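Does a Robot Really Learn? Ask What It Was Shown

By Chie Honda

You have probably seen a headline like "Robot Teaches Itself to Do Puzzles!" Headlines like that make me grumpy. They leave out the part I think is most interesting, and they make the robot sound a lot smarter than it is.

So let's slow down and look at one small job: putting a block into a hole.

You could do this when you were a toddler. Maybe you had a board with a star, a circle and a square cut out of it, and you banged the pieces around until they dropped in. For a robot arm, this is a hard job. It has no idea what a "hole" is. It doesn't know that the board matters and the wall behind it doesn't. It doesn't want to finish the puzzle, and it won't be proud if it does.

What it has is motors, cameras and a computer program. The program needs examples.

What is an example?

Say you want to teach a friend to tie a shoe. You could write down every rule ("move the left lace two inches to the right...") or you could just tie a shoe while your friend watches. Most of us would pick the second way.

Some robot builders pick the second way too. They make the arm do the job, or a person steers it through the job, and the computer saves everything while it happens. It saves the camera pictures. It saves how far each joint was bent and how wide the gripper was open. One try from start to finish is one example.

At a workshop called Rillside, a team led by Hjalti Hauksdóttir is collecting examples like this for a program they named Flirkum. By August they had saved 463 tries. That sounds like plenty. It might be nowhere near enough. When I asked Hjalti how many they would need, the answer was "more," and I liked that answer better than a made-up number.

Why so many?

Because the program is a copycat, and copycats get stuck easily. Suppose the board was in the same spot in every single example. The program could end up doing the same motion each time, without paying any attention to the board. Slide the board over by the width of your hand and the block might come down on bare floor. Was that learning? I'd call it memorizing.

So a good team changes things. They turn the board a little. They start the arm higher or lower. They try a different piece. Each change gives the program a reason to look before it moves.

It also helps to have more than one camera. A camera near the gripper sees the block up close, but the block itself can hide part of the board. A camera farther away sees the whole work area, but everything in it is small. Neither one is the "right" view. The program gets both and has to work out which bits are useful. 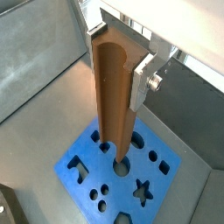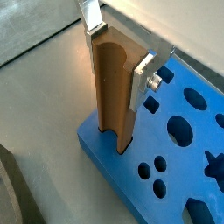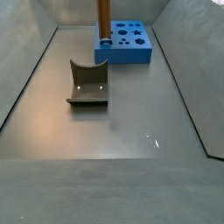

The brown piece and the blue board. The first two views are from the camera near the gripper, and the last is from the one that watches the whole work area.

Look at the shape of that brown piece. It has a long groove down one side, so it can't go in just any hole, and it can't go in turned just any way. There's a round hole in the board too. A careless copycat might go for that one.

Now for my doubts

I have three questions I ask whenever someone tells me a robot has learned something. You can use them too. They work on grown-ups.

How was it tested? Suppose a team says its robot got 66 right out of 70. Pretty good! But if the board sat exactly where it sat in the examples, that score tells you very little about what happens when the board moves. It's like a spelling test where you were handed the same words, in the same order, the night before.

What happened to the bad tries? Sometimes a block tips over or gets jammed. Some teams throw those tries away. Others keep them and mark them as failures. Ruaridh Kinnear, who sorts the Flirkum recordings, keeps them. He says a jammed block has something to teach. I think he may be right, but a messy example with the wrong label could also teach the program to jam things on purpose. I'd like to see that tested before I believe it either way.

Who did the work? People chose the job, set up the board, started the recordings and checked them afterward. If the program ever gets good at this, a lot of the credit belongs to them. "Robot Teaches Itself" skips right over those people.

Would 1,000 examples fix it?

Maybe. More examples usually help, but a thousand copies of nearly the same try are still nearly the same try. I would take a smaller pile with lots of differences in it.

And even a program that can do this board perfectly may be no use at all with a different one. You can go from a puzzle to a mailbox to a coin slot and see right away that they are all "put the thing in the hole." A program that has only seen blue boards hasn't been given much chance to find that out.

Try it yourself

You need a friend, a blindfold, a cup and a spoon. Put the cup on a table. Guide your blindfolded friend's hand so the spoon goes into the cup. Do it five times with the cup in the same place. Then let your friend try alone.

Next, quietly move the cup a little to one side and ask for one more try. Write down what happens. Then take off the blindfold, move the cup again, and have your friend do it once more.

Which tries went wrong? What did your friend have the last time that was missing before?

Words to know

Example: one saved try at a job, from start to finish.
Gripper: the part of a robot arm that holds things.
Memorizing: repeating something without being able to change it when you need to.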